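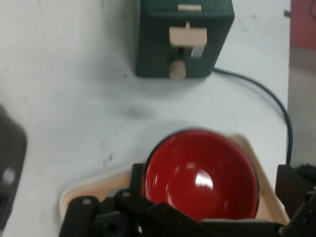 Divya Kaimal thinks we have been scoring staleness too late in the day, and that by four in the afternoon everybody has had enough bread to call anything dry. Fair point. Moved tasting to 10 a.m. from this batch on.

June, Tuesday

Batch 8, storage trial. Same white loaf as batch 7, Bovus flour, baked overnight at Ghiță and delivered before we opened. Total dough weight on the bakery slip was 1,568 g, split in 2. Slip is taped inside the back cover.

Conditions this time:
A -- paper bag, folded over twice, on the shelf
B -- Cutside bag (the one with the waxed lining), clip closed
C -- no bag, cut face down on the board
D -- plastic bag, fridge

Each half loaf was cut across again to give the quarters. All four started with one fresh cut face. D went in the fridge still slightly warm in the middle, which I should have waited on. Marked it in the table.

Pressed with the Previer gauge at the center of the slice, 2 cm thick, three presses per slice, middle value kept. The gauge drifts if it is left on between samples. Turned it off and re-zeroed each time.

First day, C was the softest in the middle and had the best crust. Did not expect that. The outer slice was tough but the next one in was fine. A was close behind. B had gone leathery on the crust and the crumb was no better than A. D was clearly firmest, crumbly on the press, and two of the tasters called it old without knowing which one it was.

Toasted a slice of each as well. The difference between A, B and C mostly disappears. D comes back a lot, more than I would have guessed, though it firms up again once it cools. Let toasted slices stand for around 4 minutes before scoring. Tincuța scored hers straight away, so leave her toast numbers out of the average.

Untoasted scores from Tincuța Onu are good and match mine closely except on B, where she marks down for smell. I can't smell anything. She says wax. Next time give her an empty Cutside bag and a paper one without saying which is which.

Problems:
Room got warm after lunch and I have no log for it. Borrow the thermometer from the proofing cabinet.
Crumbs under the gauge foot on one of the C readings. Value struck out, not replaced.
Ran out of score sheets, last two tasters wrote on the backs.

For batch 9: cool D fully before bagging. Add a freezer quarter if Ghiță can send a second loaf -- Divya is calling them. Keep the end slice from each condition and weigh it at the start and again at closing, so there is a number for water loss and not only the press.

Board needs oiling.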